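3/10/25

# Arm log: tulips, and the cable thing again

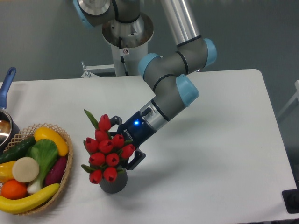 *Gripper on the tulip vase, veg basket off to the left. Blue light's on.*

Quick one tonight, got to be up early. Promised an update on the arm though and it's been sitting in drafts since August.

So. Vase. I picked it as a test thing for two reasons. One, it's small and dark and my depth readings on dark matte stuff have been garbage. Two, the flowers stick out everywhere, so the fingers can't just come straight in like they do with the sweet potato. They have to go into the leaves. The planner hates that. It sees the bouquet as one big solid lump and wants to back off.

What I did - shrunk the collision box down to the vase only and told it to ignore anything above the rim. Cheating a bit. Leaves don't care. A mug handle would care, so this is NOT going in as the default, just a flag in the config for soft stuff.

Other changes since last time:

- Gripper force down to 50 in the Clakero settings (it's their own scale, no idea what the unit is, the manual doesn't say either)
- Approach speed way down. Painfully slow. Fine.
- Moved the home pose up so the elbow stays clear of the wall
- New config file, 433 lines, half of it comments to myself

The speed one I should have done months ago. I was so fixed on getting a full pick and place under a minute that I never let it settle before closing. Fingers were shutting while the wrist was still wobbling. Looked like a grip problem, was a waiting problem. Put in a 2 second pause and most of the weird misses went away.

Cable thing. For anyone who read the last post, yes it's still happening. Gripper drops off the bus at random, controller throws error 896, everything freezes where it is. I swapped the cable. Swapped it back. Reseated the connector at the wrist about a hundred times. Someone in the Batcombe workshop chat said check the strain relief, because the wrist turns further than you'd think on the way back to home. Could be it. I've limited that last joint for now and had no dropouts tonight, but one evening proves nothing.

Also tried the Olent camera calibration again. Better! Still a bit off toward the back of the table. I think my board wasn't flat, the paper curls at one corner. Going to glue it to something stiff and redo the whole set.

Table is still the plain white one and I'm keeping it. Glare is annoying but everything shows up against it, and when I tried a dark cloth the vase basically vanished. Shadows off the arm confuse the segmentation sometimes, so thats on the list too.

Next up:

- Redo calibration with a flat board
- Log the bus errors properly with timestamps insted of me scribbling on an envelope
- Get the bok choy working. Floppy leaves, heavy end, no clue where to grab it
- Pot with the blue handle, maybe. Shiny metal and depth cameras, ugh

The code's all in the Somboon folder if you want to poke at it. It's messy. The soft objects flag is in there but off, read the comment before you turn it on. And keep the stop button where you can reach it, my first version of that flag drove the fingers straight at the tabletop.

Ok bed. More when the calibration's done.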